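# Saber Touring Car Program - Progress Report to Wornosis

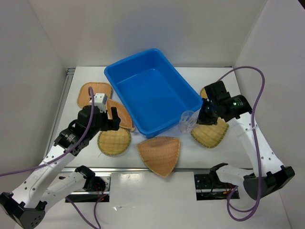
*Last updated: 5/11/21*

Prepared by Morven Carnegie, Program Manager, for Tetteh Kwofie, Grants and Partnerships.

**Status:** On schedule for engine and chassis; behind schedule for brakes.

The second funding instalment was received in May and has been applied to the engine rebuild and the purchase of 16 wheels. The rebuilt engine completed 18 hours on the dynamometer at Humia and produced 300 kW at the flywheel, which meets the figure set out in the agreement. Oil temperature remained within limits, although a coolant hose was replaced after the first session.

Front brake calipers ordered from Preloma have not been delivered. The supplier has advised of a casting fault, and Tyson Lachance is seeking a firm date. Track testing cannot begin until the calipers are fitted. The tyre budget is unaffected.

Sigita Siliņa has completed the suspension set-up sheets for the 200 km endurance test. Ohemaa Tsikata has lodged the homologation papers, less the brake section.

Wornosis is asked to approve the transfer of unspent travel funds to brake components - no additional money is sought. An itemised statement of expenditure will follow under separate cover.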